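Home Articles Measurement Archive Contact

Print the Measurements on the Label

Aigars Ramanauskas
5 Apr 2018

A clothing size is a code with no key. The letter M on a shirt refers to a table held by the manufacturer, and the buyer does not have the table. Two manufacturers use two tables. One manufacturer may use several, depending on the year, the factory and the market. I think the code should be dropped for everyday clothes and replaced with the finished dimensions of the garment, in centimeters or inches, printed on the label that is already sewn into it.

For six years I wrote product data for Pletgate, a mail-order seller of plain shirts, work pants and nightwear. The return rate for shirts was stable, and the most common reason code was "fit". In September of my last year there I measured 441 shirts from stock, all marked M, from the 11 suppliers we used then. Chest width, laid flat and taken one inch below the armhole, ran from 49 to 58 centimeters. Every supplier was within its own stated tolerance. The spread was in the tables.

The usual answer is a better size chart on the website. Charts fail for a simple reason. Most give body measurements, and the buyer has to guess how much ease the designer added. A chest of 96 centimeters can be paired with a shirt of 100 or a shirt of 116, and both are correct if the cut is described as fitted or relaxed. Those words have no fixed value. The finished width of the shirt does.

A finished width can also be checked at home with no knowledge of tailoring. Take a shirt that fits, lay it on a table or a board, smooth it without stretching, and measure from seam to seam. The figure is compared directly with the label. A tape measure is enough, and the result repeats to within a centimeter if the same surface is used each time. A bed is a poor choice — the fabric sinks with the mattress and the reading comes out short.
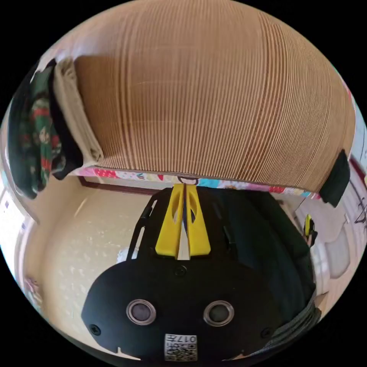
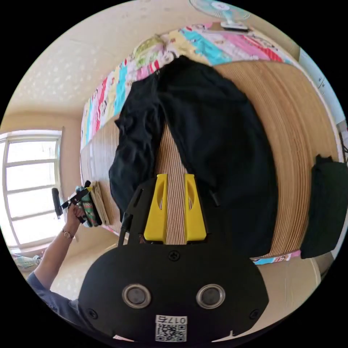
Fabric hanging at the edge (first picture); a large black garment, crumpled, on a light wooden board (second picture).

There are three objections worth answering. The first is that fabric moves. Knits relax after washing, and some cottons shrink. This is true, and it is an argument for stating the condition: "measured flat, after one wash." Furnival, a supplier we used for nightwear, did this on its carton sheets for years. The sheets were accurate and went into the recycling with the cartons, so the customer never saw them.

The second objection is cost. Labels are printed per size already. Adding two or three numbers to a size label adds ink. The measurements exist, since every factory works to a specification sheet and inspects against it. What changes is exposure. A supplier that prints 54 can be held to 54, and a supplier that prints M cannot be held to much.

The third objection is that buyers prefer a letter. Some do, and the letter can stay next to the numbers for as long as they like. Men's pants have been sold by waist and inseam for generations without confusing anyone, although the waist figure has drifted and is now often a code as well. I own two pairs of pants marked 34. One measures 35 inches at the waistband and the other measures 37. A number that is not a measurement is worse than a letter, as it looks like one.

A small trial supports the change. Hulov, a school uniform shop that bought from us, listed flat chest width and back length on its shelf tags for one season. It sold 723 sweaters under the new tags. Returns for fit fell by a third against the season before. The tags were handwritten. The shop later moved to the Tora stock system, whose size field accepts four characters, and the practice ended there.

I do not expect a law, and I would not want a long one. A voluntary rule of up to 300 words would cover it: which dimensions to print for which garment, where to place the tape, what tolerance applies. Shirts need chest and back length. Pants need waist, inseam and rise. Sleeves are harder and can wait for a second version.

Contact: letters page | Copyright Aigars Ramanauskas | Back to top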